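Gollik student build: cloth task, marker dropouts
September, posted by tomance_lab

We are logging demonstrations for the table-wiping task in the Hollis module. Two hand-held grippers, marker cubes on both, head camera for the wide view. Target is 80 clean episodes. Tracking on the right cube fails whenever the wrist rolls far enough to turn the large face away. The last run was 3449 samples long and 2554 had a valid pose on both hands. Left alone is fine.

Table as laid out for the cloth episodes, right gripper holding the cloth:

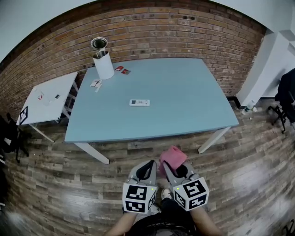 okine_b: I would look at exposure before blaming the roll. Ours dropped poses at the same wrist angles and a shorter shutter fixed most of it. Are you interpolating across the gaps or cutting the episode?

tomance_lab: Interpolating up to 2 samples, cutting beyond that. Exposure is already fixed and short.

gripfinger: Disagree with okine_b. Blur gives you scattered misses. If the misses come in blocks, it is geometry, and a shorter shutter only makes the picture noisier. Plot misses against roll.

okine_b: Ours came in blocks as well. Fast rolls are blocks.

tomance_lab: Plotted it. Most blocks sit at high roll, including slow ones, but there is a second group at low roll that I can't place. Will re-record with the cube turned a quarter on its mount and post both logs.

gripfinger: Redo the cube-to-finger calibration after you turn it.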